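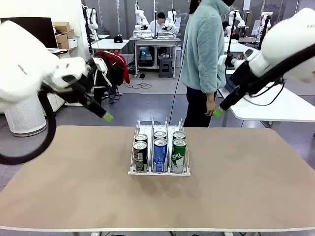

Cold ones go at the back and warm ones at the front, according to my sister, or you end up drinking the same tepid can everyone else has been putting off since Christmas. She has told me this by phone, by text and once on the back of a birthday card. I load from the front like an animal.

3rd February

Spent lunch thinking about the drinks rack, so that is where my career has got to. Two deep, three across, white wire, six cans when full. I do like it full. Black in the left lane, blue in the middle, green on the right, and for a minute or so the place looks run by competent people. Then somebody gets thirsty.

The order from Holloway came to 213 dollars, which seems steep for fizzy water and its relations. They had left off the lemon again and sent extra of the ginger Nuvine, a drink I have never seen anyone finish. I wrote to complain in January and got a voucher for 2 dollars off more Nuvine.

Tried stocking by popularity for a week. The trouble is that the popular lane empties by ten and then it just looks like a rack with a gap in it, and people take the gap personally. Went back to stocking by color. Complaints are down, or have moved to the kitchen.

Wiped the wires with a damp cloth - sugar gets into the corners and sets like varnish. Also wiped the flat bit at the front, where drips go to retire. Back is stiff. Must find out who keeps putting cans in on their side.

Supper was toast. Called my sister, who asked which way I had loaded it, and I said the line was bad.

Need: lemon, paper towels, a new cloth, stamps.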